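Toy library's future hangs on a promise of 'savings'

Didov council says merging its toy library with the one in Igwe will save money and cost families nothing. It has yet to publish a single sum to back that up. The plan would close the Didov counter in June and put 333 loan sets on a van that calls twice a month. 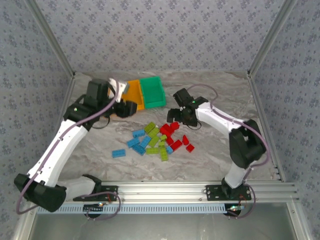 Building bricks and storage bins.

Bimitz, the firm hired to run the van, calls the change "an upgrade". Parents who now walk in on 4 afternoons a week may wonder how.
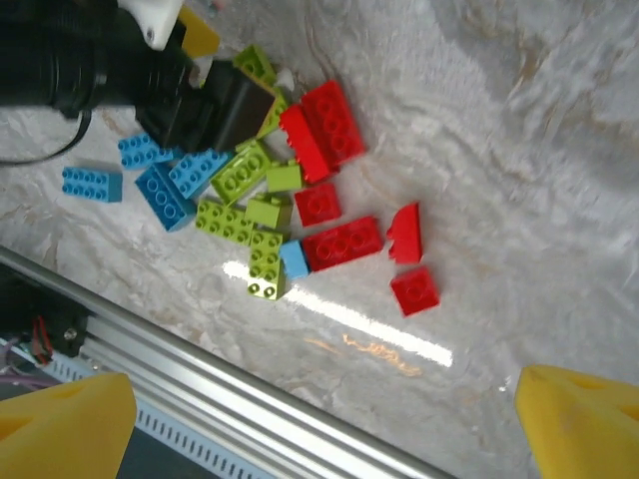

One parent asked what happens when a child is ill on van day, and was told to fill in a form.

A similar scheme in Arer lost more than 50 members in its first year. The council says that case was different, without saying in what way.
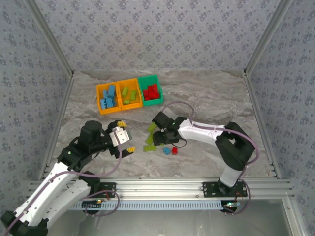

Bricks sorted by colour into bins.

A vote is due in June.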